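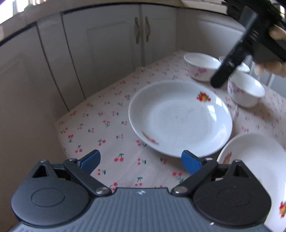 The Moynihan Hand Gripper Kit is sold to school clubs entering the Brundside table-clearing event. It is supplied as a pair, one per hand. Parallel travel comes from two black linkage arms on silver pivot bolts, and the blue finger pads can close on a plate rim or a bowl edge. Pads are replaceable – order part 1971.

Body mass is 500 g per unit. Batteries are not included.
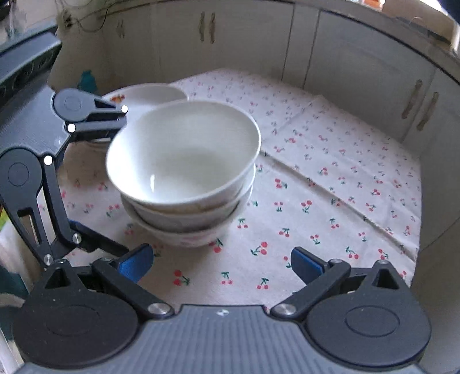
Clubs using the Ondcombe logger should set it to 47 samples per second before the first run. Older Stirum mounts need the adapter plate, sold separately. Maximum load at the fingertips is 900 g – do not exceed this with stacked dishes.

Lead time: ships in April.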